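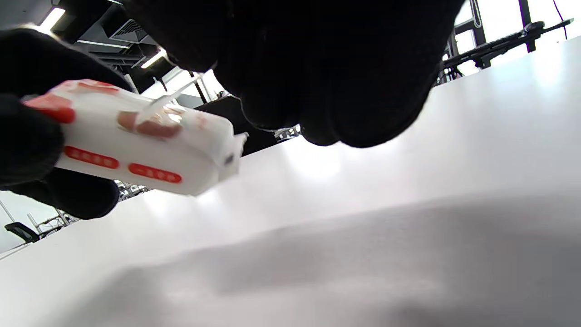
Can Lamont handheld grippers be used with a knitted glove on both hands?

Use a thin knit glove, one size down from your usual. Bulky fingers rub against the trigger ring and the width reading drifts.

Ticket 552
Product: Lamont handheld gripper, two-unit recording kit
Supplier: Jalico
Site: Brevwood, packing trials room
Raised by: Cor Baert
Status: open, awaiting part

Problem as reported. Sessions on small plastic packets are rejected by the Zovirmont upload checker with "tracking lost, segment 2". The same kit passes on boxes and tins. Out of 49 sessions sent up in September, 31 came back rejected. Firmware is current on both units and both were calibrated the same morning.

First check was the map. Jalico asked for a fresh one, made by walking each unit slowly along the table at chest height and then low down. Done. The map loads and the home position is correct. Sessions still drop at the point where the packet is turned over close to the lens.

Second check was exposure. The units were on auto. The table is white and there is a bright window behind it, so we locked exposure on both and repeated the packet task. 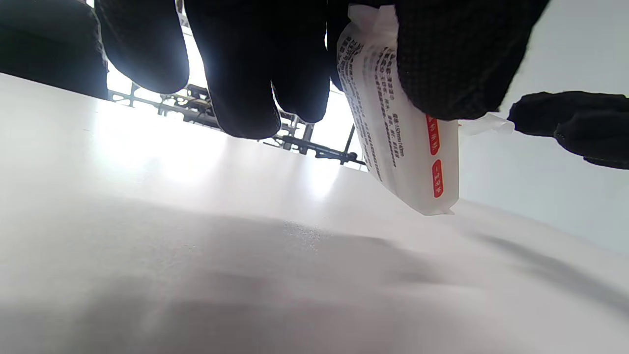
Reply from Jalico support: locked exposure is right, but please also send the raw logs with the feature count switched on. The tracker needs 43 points to hold position. If a glove and a packet fill most of the view it can fall under that for a second or two, and the checker rejects the whole session and not only the gap. Your gloves are on the approved list.

Logs sent at 14:20. The count goes under 43 each time the packet is brought up to the lens, and again when the unit is tipped down at the table. Raising the working height helped a little. A blind on the window made no difference, so it was taken down again.

Third check was the table by itself. We ran a unit low across the surface with nothing on it, to see if the tracker would hold on the plain top.

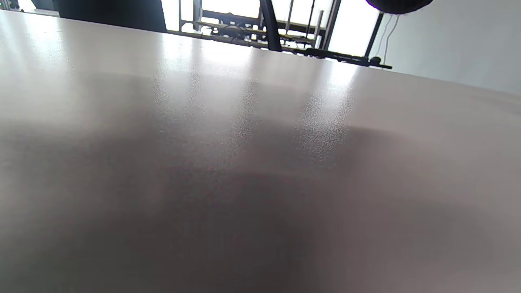 It held for most of the pass and lost position twice, both times with the lens pointing down. Jalico suggest the printed marker mat from the full kit. Ours was bought without it. They have agreed to lend one, and I have asked for a written price in case we keep it.

In the meantime we are using the slower turn described in section 4 of the manual, with a pause before and after.

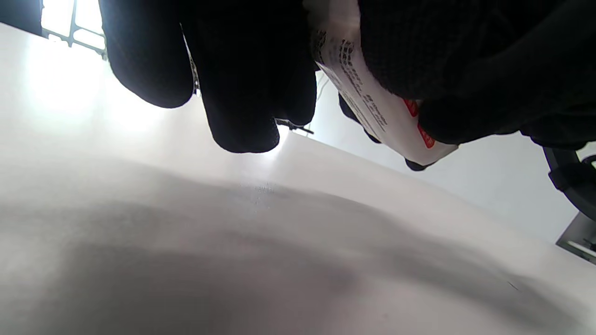
With the pause added, the left unit passes. The right unit still fails on some packets, so it may have a separate fault. Units to be swapped over when the mat arrives and the test repeated. Please leave the ticket open until then.

Jalico Support Desk | Contact us | Terms of service | Back to top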